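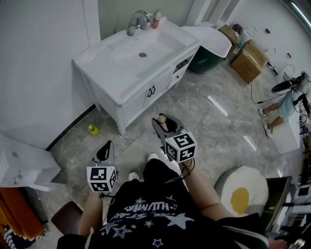 Kategorie: Technik für Kinder | Lesezeit: 2 Minuten

Aufräumen lernen: Welche Regeln gelten für Roboter?

Ein Roboter weiß nicht von allein, wie man eine Flasche anfasst. Menschen machen ihm die Bewegung vor, oft mit einem Greifer in der Hand. Sensoren und Kameras zeichnen sie auf. In der Werkstatt von Zivum sind so 781 Aufnahmen entstanden. Damit dabei alles gut geht, gibt es Regeln.

Regel 1: Erst schauen, dann greifen
Auf dem Waschtisch stehen Dinge, die umkippen können, zum Beispiel eine Glasflasche mit Korken. Der Greifer nähert sich ihnen langsam und mit offenen Fingern. Auch was auf dem Boden liegt, wird beachtet.
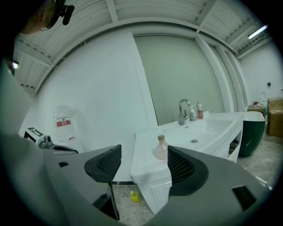 Regel 2: Finger weg von den Greifbacken
Zwischen den schwarzen Polstern kann man sich klemmen. Wer daneben sitzt, hält Abstand.

Regel 3: Pause machen
Nach 20 Minuten wird der Greifer abgelegt. Müde Arme machen ungenaue Bewegungen, und aus denen lernt der Roboter Fehler.

Regel 4: Vorher fragen
Wer gefilmt wird, muss einverstanden sein. Das gilt auch für Kinder und ihre Eltern.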